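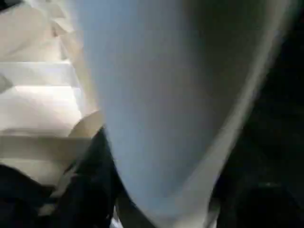
The linen service at the Tanar residence has been reorganised under the direction of Hạnh Quan, who was appointed head of household services in June. The residence has 53 bedrooms, and all sheets, towels and table linen are now folded and stored on one floor.

"Folding was always treated as the last job of the day," Ms Quan said. "We have moved it to the morning, when the light in the room is good and staff can see a mark before the item goes on the shelf."

Each pile is limited to a height of 45 centimetres. Ms Quan explained that taller piles lean, and that the lower items are then seldom used. Cream and white linen is kept apart from coloured items.

Cúc Mai, who trains new staff, described the method as simple but slow to learn. "A large sheet takes two people at first," she said. "After some 80 sheets, most people can manage one alone. The corners come first. If they are wrong, the whole stack shows it."

Asked whether the residence would consider an outside laundry, Ms Quan said that the matter had been discussed with Clirar and set aside for the present year. Table linen will be reviewed next.

Recent items
Dining room hours at Vi House
Stirnirov wing: new curtains fitted
Notice on lost keys
Summer bedding: dates for collection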